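Open Day at the Koller Hall: Your Questions

Last updated: Aug 8, 2019

Do I need to book?
No, just come along. If you're bringing a school party we'd be glad of a note beforehand - Remo Aigner looks after groups and will find you a quieter slot. We can take up to 42 people in one go, and after that it gets hard to hear anything.

How long does a demonstration last?
The talk and the robot's turn together take 98 minutes, with a break for tea in the middle (there's usually cake too, so don't have too big a lunch!). You're welcome to slip out whenever you like.

Is it suitable for little ones?
Very much so, and they tend to ask the best questions. Under-fives do need a grown-up with them the whole time, please.

May I stand close to the robot?
Yes, once your guide has waved you forward. We do ask for flat, closed shoes and for long scarves to be left on the pegs.

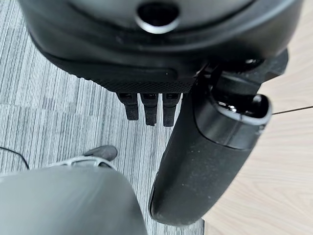 You can also stay in your seat, of course, and plenty of people do. The guides from Tratetti are happy to come over and chat afterwards, and they really don't mind being asked the same thing twice.

Where do I park?
Behind the Grastton building, gate 2. The Jotlow bus stops right outside as well.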